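Paper Waste in Shared Student Housing
Anong Luangrath
Term project report, 1/2/19

1. Background

Kinnear Hall and Fusthorpe House are the two largest student residences in Stirport. Both have kitchens shared by several rooms, and both pay for waste pickup by weight. The housing office wanted to know why so much paper was going out with the general trash when each floor already has a recycling point. My project looked at what kinds of paper were thrown away, and where.

2. Method

I chose four kitchens in each building. Residents were told about the project by email and could ask to have their kitchen left out. None did. At the end of each day I sorted the contents of the general trash by hand, wearing gloves, and weighed the paper on a kitchen scale. Paper was put into one of these groups: packaging, mail and printouts, paper towels, and food-soiled paper. Weights were written on a sheet and typed up the same evening.

A short survey was also left in the mailboxes. It asked where people put their paper and whether they knew the rules for soiled paper. I handed out 800 surveys and got almost 400 back.

3. Results

Packaging was the largest group by weight in both buildings. Most of it was brown paper from deliveries, including the padding that comes inside the boxes. Fusthorpe had more of it than Kinnear, and the amount went up right after the start of term. Paper towels came second. Mail and printouts were a small share, which I did not expect. 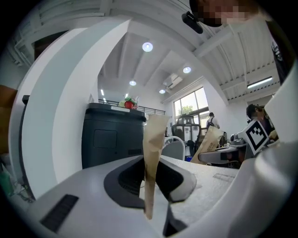

Figure 1. Crumpled strip of kraft paper, with a black plastic bin behind.

In the survey, many people said they flattened boxes and recycled them but put the filling in the trash. The most common reason was that they were not sure crumpled paper was accepted. The Stirport guide does accept it if it is clean and dry, but this is only mentioned on the back page.

4. Problems

The scale was not accurate for very light items, so I weighed these together. Wet paper towels weigh more than dry ones, and I had no way to correct for this. Kinnear also had a pickup a day early in the second week, and one set of readings was lost.

5. Suggestions

The sign over each recycling point should name brown packing paper and give the rule for soiled paper in one line. I would also like to repeat the sorting in July, when the summer residents move in, to see if the packaging share is still as high.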